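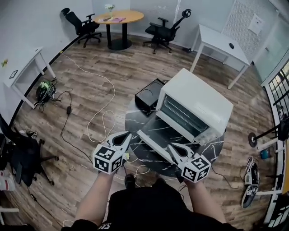 **4.2 Small tables with large jobs**

The households in our Bramcombe sample owned tables in two senses. There was the table they named when asked where they ate, and there was the table that did the work. In 14 of the 37 homes these were different pieces of furniture, and the second was nearly always the smaller. Respondents tended to call it "the little one," or in one case "the temporary one," a status it had held through two changes of address.

Round tops deserve separate treatment. A toaster oven is a rectangle, and so is almost everything else that plugs in. Set on a circle, it leaves a fringe of curved leftovers, each too narrow for a plate and just wide enough for a spoon, a receipt or a phone charger. Olletine's catalog of small-home layouts treats these slivers as free surface and adds them to the total. Our respondents did not. Asked to mark the part of the top they could use with the oven in place, they drew a single patch in front of the door and ignored the rest.

The door itself was the second constraint. A door that folds down needs clear space ahead of it, and on a round top that space runs out sooner than people expect, above all when the oven has been turned at an angle to suit whoever stands there. We recorded angled ovens in 29 homes. The reasons given were the glare on the glass, the reach of the cord, and "it ended up like that," in rising order of frequency.

Cords were a topic on which respondents had a great deal to say. A table in the middle of a room is a pleasant thing until something on it has to be plugged in, at which point the floor joins the kitchen. We had planned to code floor cables as present or absent. After the pilot we dropped "absent."

Figure 2 gives the share of usable top by table shape, as marked by the respondents themselves. The gap between round and square tops survives when we control for area, using the Wieczorek correction described in Section 3. It shrinks when the oven is pushed to the rear edge, though the people who had tried this complained about leaning over everything else to get at the toast.

Finish made no difference to usable area but a large one to loyalty. Owners of marble-look tops forgave them almost anything, including wobble. The Sondo inventory form had no field for this, and the remarks were collected in the margins, where they take up more room than the answers.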